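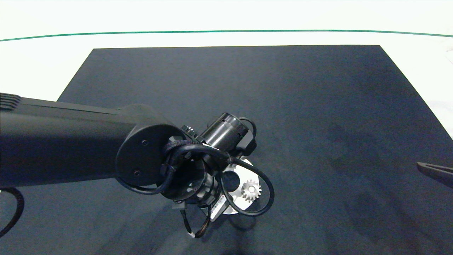 Can't they just tell the robot to be careful? A girl called out that question when her class came to the workshop at Skekmont, and it is a good place to start. You can tell a person to be careful. A robot arm does not know what careful means. It needs numbers, and the people who work near it need rules.

These are the rules we use at Skekmont, written so that you can follow them. Other places that use robots have rules very like them.

What is a rule, and what is a standard?

A rule is something you must do in one place. Your school might have a rule about running in the corridor. A standard is a set of rules that lots of people in different places have agreed to share. Plugs are a good example. All the plugs in your house fit all the sockets, because the companies that make them follow the same standard.

Robots have standards too. Some are for the people who build them, and some are for the people who put them to work. They say things like how a stop button should behave and how a robot should be tested. They are long and not much fun to read. The two folders we keep at Skekmont have 123 pages between them, so we made a short list that fits on the wall.

The short list

1. Know where the arm can reach.
Stretch out your own arm and turn in a circle. Everything you could touch is inside your reach. A robot arm has a reach as well, and it can often bend in ways yours can't. We mark the edge of it with tape on the floor. When the arm is switched on, people stay behind the tape.

2. Check the cables first.
Cables carry power and messages to the motors. When a joint turns, the cables near it have to bend too. They need enough slack to move, but a loop that is too big could catch on something. Before work begins, one person moves each joint slowly and watches the cables all the way through.

3. Find the stop button before you find the start button.
The stop button is big and red so that you can hit it without looking for it. Anybody may press it, even a visitor, and you will never be told off for pressing it when you didn't need to. We press it as a test every morning at half past eight.

4. Put out only what the job needs.
For a job with gears, that means the gears and the parts they fit into. Cups, phones, pencils and screwdrivers go on the shelf. A robot may not know the difference between a gear and your pencil case.

5. Open the fingers before moving in.
The gripper is the robot's hand. Ours has two fingers with rough faces, which help them hold on to smooth metal. They should be wide open before they come down near a part. If they are half closed, a fingertip can knock the part away or land on top of it.

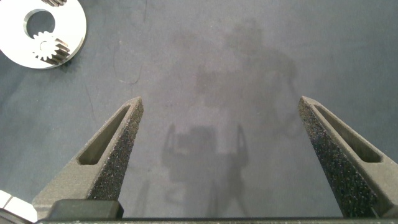
6. Start slowly.
The first time a robot does a new job, we run it at a low speed. If something is wrong, a slow arm gives you time to reach the button. We only speed it up after it has done the whole job properly, and we never go above 70 per cent of its top speed while people are in the room.

7. Write it down.
Every time the arm drops a part or stops by itself, it goes in the log. Our log has 1,597 lines so far. Most of them are boring. A few have helped us find a loose screw or a worn finger pad early.

Why does a small gear need so many rules?

A gear is a wheel with teeth. The teeth of one gear fit into the gaps of the next, so when one turns, the other turns too. To put them together, the teeth and gaps have to line up. If they don't, and the robot keeps pushing, something will bend or break.

You or I would feel the gear stick and stop pushing. A robot has to be given a limit, a number that says how hard it may push before it must stop and back away.
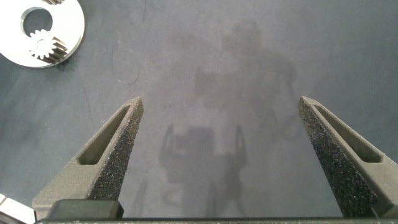
Choosing that number takes patience. If it is too low, the robot gives up when the gear only needed a little nudge. If it is too high, the teeth get damaged. We begin low and raise it a small step at a time, and each new number is written in the log with the time beside it. Two people have to agree before it is changed.

The same goes for how tightly the fingers squeeze. Try picking up a grape and then a stone, and notice how your hand changes without you thinking about it.

Who makes sure the rules are kept?

Everyone in the room does, but one person each day is in charge of the arm. That person wears a yellow badge and holds the key. If they go to lunch, the arm is switched off and the key goes with them.

Words to know

Gripper: the part of a robot that holds things.
Joint: a place where the arm bends or turns.
Reach: all the space an arm can get to.
Slack: spare length in a cable.
Log: a record of what happened and when.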